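Entretien des textiles de couleur : recommandations pour le lavage, le séchage et le détachage à domicile

Publié le 31 juillet 2026
Par Kalkidan Mersha

Les textiles teints dans des tons soutenus demandent des précautions que les notices de fabrication mentionnent rarement en détail. La présente fiche, destinée aux résidents de Skudcombe et aux usagers des buanderies communes, reprend les consignes en vigueur et les complète sur deux points : le traitement des taches anciennes et le rangement saisonnier.

Tri préalable

Le linge est réparti par couleur, puis par poids. Un article rouge, bordeaux ou bleu nuit dont on ignore la tenue est lavé seul lors des 2 premiers cycles. Pour vérifier la stabilité d'une teinture, on humidifie une couture intérieure et on la presse quelques instants contre un linge blanc propre. Si une trace apparaît, l'article est tenu à l'écart du linge clair jusqu'à ce que l'essai soit négatif.

Les fermetures à glissière sont fermées, les poches vidées et les vêtements imprimés retournés. Les draps-housses sont boutonnés ou noués aux angles - faute de quoi ils retiennent les petites pièces et empêchent leur rinçage.

Lavage

Sauf indication contraire de l'étiquette, la température retenue pour les cotons de couleur est de 30 degrés. Le tambour n'est jamais rempli au-delà des deux tiers. La lessive liquide sans agent de blanchiment est préférable aux poudres, qui laissent parfois des marques claires dans les plis des tissus foncés. L'assouplissant est déconseillé pour les serviettes, dont il réduit le pouvoir absorbant.

Taches anciennes

On délaie 33 grammes de savon de Marseille râpé dans 300 ml d'eau tiède. La préparation est appliquée au pinceau plat, du bord de la tache vers son centre, et laissée en place une demi-heure. Le rinçage se fait à l'eau froide. Les taches de rouille et d'encre ne relèvent pas de cette méthode et sont confiées à un teinturier. Il convient de ne jamais frotter deux épaisseurs de tissu l'une contre l'autre : la fibre s'éclaircit et la marque devient définitive.

Séchage et pliage

Les articles de couleur sèchent à l'ombre, à l'envers, suspendus par l'ourlet. Une fois secs, ils sont étalés sur un plan clair et propre, lissés du plat de la main, puis pliés en commençant par les côtés.

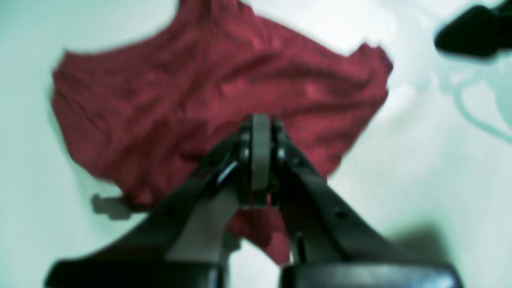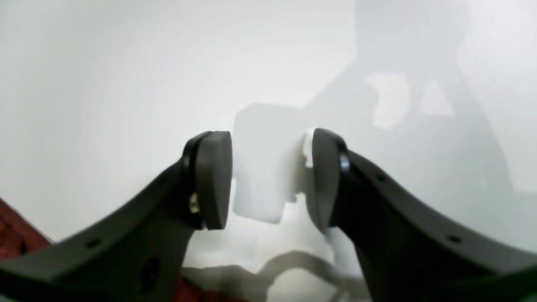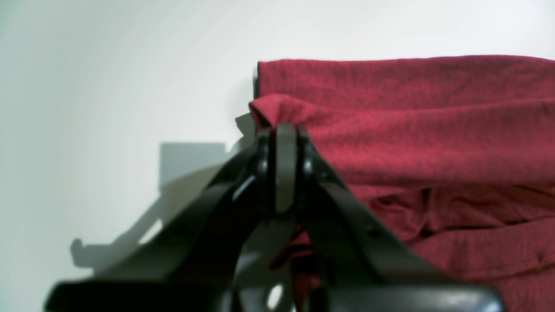 Un tissu resté froissé se reprend plus facilement s'il est légèrement vaporisé d'eau et roulé dans une serviette avant le repassage. Le fer est passé sur l'envers, dans le sens du droit-fil, sans insister sur les coutures.

Rangement saisonnier

Les vêtements d'hiver sont mis de côté en avril, lavés et parfaitement secs. On emploie des housses 100 % coton, à l'exclusion des sacs plastiques fermés, qui retiennent l'humidité. Les sachets de lavande sont renouvelés à chaque saison et ne doivent pas toucher directement les étoffes. Les pièces lourdes sont placées au bas de l'armoire - les lainages toujours à plat.

Les demandes relatives aux buanderies communes sont à adresser à Yuto Tanabe, au bureau de Skudcombe.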